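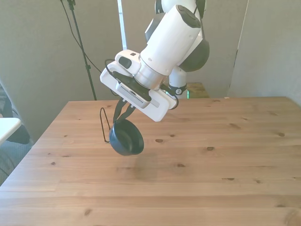

Why would a film festival want to get mixed up in family reunion papers, a reader wrote to ask us on Tuesday, and could we please just show the movies? Fair enough, and I promise we're showing the movies! But the question landed in my inbox while I was writing this release, so I'm going to let it set the order of things.

Print this page | E-mail this page

FOR RELEASE IN NOVEMBER
Dalludier Film Days gives its opening night to families kept apart by borders

I run the press desk for the Dalludier Film Days, and this year I finally get to announce something I've been sitting on since spring. Our opening night at the Loritz theater will be a benefit for the Brara Fund, which helps refugees who already have the right to bring a husband, a wife or a child to join them and can't pay for the last part. I mean the dull part: translated birth certificates, embassy visits in another country, a bus to the embassy, a night in a hotel when the appointment gets moved (and it does get moved), and then the plane tickets.

The Loritz has 500 seats and we want every one of them filled. Tickets are $13, and the whole price goes to the fund. The theater is letting us have the room free that night, and the festival is covering the projection and the staff out of its own budget, so there's nothing to subtract. If $13 is too much this month, we've put aside 200 seats at $5. You don't have to show a card or explain yourself. Ask for the lower price at the window or pick it online, and you'll sit wherever you like, same as everybody else.

Now, the movie. We're opening with "The Öberg Road," a quiet drama about two sisters who talk on the phone every Sunday for years while one of them waits for a visa. I saw it on a laptop in a hotel room with bad curtains and I cried at the scene with the suitcase scale, so I can't wait to see it on a screen that big. It runs a little long in the middle. I'd still watch it again tomorrow. It's in two languages with English subtitles throughout, and captions for the English lines too.

After the movie there'll be a conversation on stage. Our guests come from the cast and from families the fund has worked with, and we're keeping the names off the poster. A couple of the families have relatives whose cases are still open, and they asked us for that. For the same reason, please no filming during the talk. The cast will be happy to do pictures in the lobby before the show.

A word for my fellow press people: doors for you are at 5 p.m., using the side entrance past the box office. Interviews with cast members go through me, and I need requests by noon the day before. Family members will speak to reporters only if they've told us they want to, so please don't go up to them in the lobby. I'll be the one with the clipboard and the very loud green scarf, and I'm glad to help you find a good quote some other way.

Tickets go on sale this Tuesday at 10 a.m. at the Loritz box office and on the festival site. Can't make it? The box office will take donations for the fund all through the festival, in cash or by card, and the full festival program will be posted the same morning.

Print this page | E-mail this page

Recent releases
- Dalludier Film Days: short film lineup is out
- Loritz theater adds captioned matinees
- Brara Fund looking for weekend interpreters
- "The Öberg Road" gets a second screening
- How to apply for a festival press pass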